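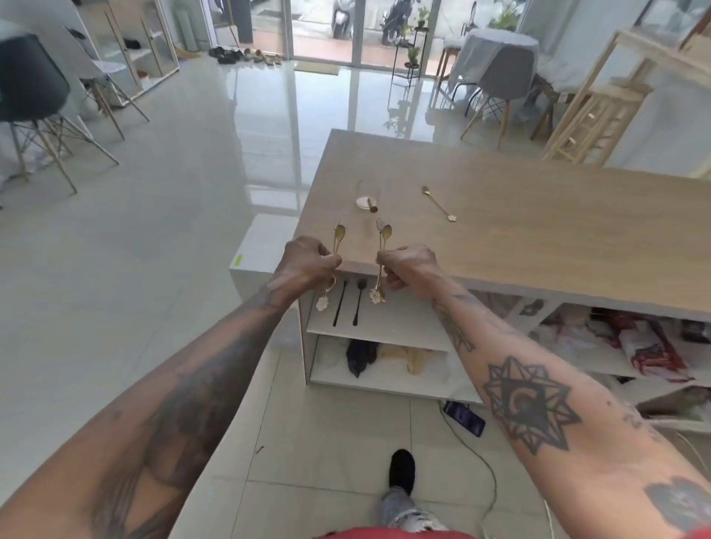
Gold teaspoons, one per hand, at the island counter.

1/ Notes on collecting head-camera examples for the Cullau kitchen set. Target is 3000 episodes of small-object handling with two bare hands. Posting the parts of the protocol that changed, with the old rule next to the new one where it matters.

2/ An episode starts when a hand first touches a task object and ends when both hands have let go. Between those two points the recorder keeps running. In version 11 of the protocol we let people pause inside an episode. Dougal Geddes found the joins by plotting wrist position over time, and every one of those episodes had to be split or dropped.

3/ Object choice. We want thin, shiny and transparent things because that is where the current model fails. A spoon handle held in a fist is mostly hidden, so what the tracker gets is the bowl above the hand and whatever sticks out below. If the two visible ends are assigned to two objects, the episode teaches the wrong thing. Identical spoons in both hands make it worse, and we ask for that case on purpose.

4/ Distractors stay. Early on, Flora Haldane had everyone clear the work surface before recording. Success rate on held-out homes went down. Version 12 says: leave the house as it is, leave the floor as it is, move only what would spill or break. A phone on a charging cable is a perfectly good distractor.

5/ Skin. Our hand segmenter was trained mostly on plain forearms and it breaks the mask at the edge of dense ink. A dark sleeve gets read as clothing and the hand ends up floating with no arm attached. The left and right assignments then swap when the hands come close. We now schedule tattooed operators into every batch and annotate the arm to the elbow, ink included.
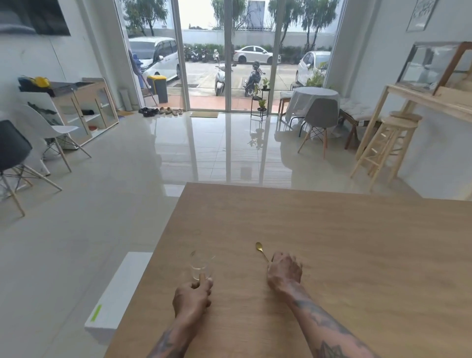
6/ Idle hands. One hand on the glass, the other palm down next to the spoon. Annotators kept tagging the second hand as "reaching" because a spoon was near it. It has its own tag now, "rest", and it applies whenever the palm is on the surface and no object is held. Proximity to an object is not evidence of intent. Calum Kerr rewrote the annotator guide around that sentence.

7/ Liquid level. Clear glass with a little water in it is labeled with the container first and the contents second, as separate fields. Permitted values for contents are empty, shallow, half, full, unsure. Use unsure. A wrong "empty" costs us more than a missing label, and with strong window light behind the object the water line can vanish for several seconds.

8/ Exposure. Rooms with floor-to-ceiling glass and polished tile give two bright regions, the doors and their reflection. With auto exposure on, the hands go dark each time the head comes up. We lock exposure on the work surface before the first episode and accept that the outdoors will clip in some rooms. Anything visible outside still goes through the blur pass for plates and faces before upload.

9/ Head motion. Operators look where they work, and that is the point of a head mount. It also means the counter moves through the view and the model sees the same surface from high, low and off to one side. We tried asking people to keep the head still. They got stiff, and their hands slowed down. Removed.
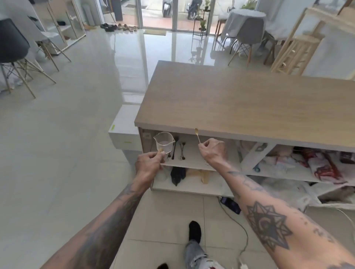
10/ Multi-object grasps are the category we are shortest on. Most operators put one thing down before picking up the next, so the share in the Aludby batch was too low to train on. Imani Esposito added prompts that make it awkward to put anything down. The case we want is the left hand here, measuring cup and small spoon held together while the right hand has a teaspoon of its own. Label it as one grasp with two objects. Do not split it into two grasps at the same timestamp. The loader will accept that and silently discard the second.

11/ Same rule for contents: "cloudy white" is the label. Do not write milk, do not write the recipe. If the annotator can't tell what it is from the pixels, the model shouldn't be told.

12/ Review. Each episode gets two annotators and a third on disagreement. Grasp type is where they disagree most, then contents. Teresa Pacheco runs the third pass and sends back anything where the written note says more than the video shows.

13/ Coverage so far is 19 homes. Kitchens with islands are overrepresented, small galley kitchens under. The Movitz group starts in June and is limited to homes with no island at all.

14/ Protocol text is frozen as of 21/01/2024. Changes go through the Ahn tracker with an episode ID attached. Requests without an episode ID get closed.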